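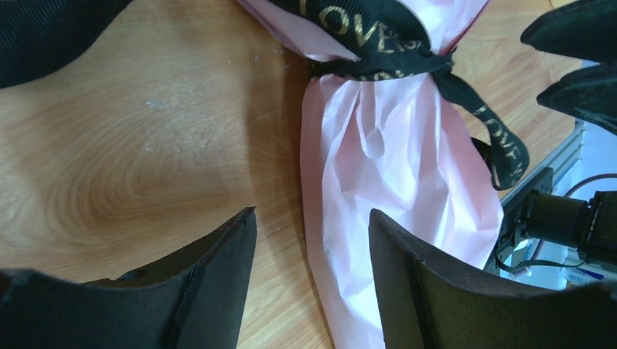 Gallery: Can machines do the chores yet?

We have been asking this at Plutholm for a while, mostly about shop-floor jobs that a new starter picks up in a morning. This page covers the wrapping counter.

1. Ribbon on a wrapped bundle

Pink wrapping, tied near the top with black ribbon and gold lettering. The tie pulls the sheet into sharp creases, and the long tail curls off down the right side. Two grippers are at the table, one reaching in from the bottom of the frame, the other at the upper right.

What makes it hard

Thin wrapping keeps every dent it is given. Ribbon is worse — it twists, so the lettering ends up facing all ways, and a knot needs two hands that agree on the tension.

Where things stand

Kneath, our test program, has logged 476 tries at ribbon work. Picking up a loose tail is fairly dependable. Tying a bow from scratch is still a job for staff, who wrap over 200 bundles in a busy May.

Our view is that lifting and carrying will come first, and that the counter will keep its people for some years. The next page, from Flosar, is on folding towels.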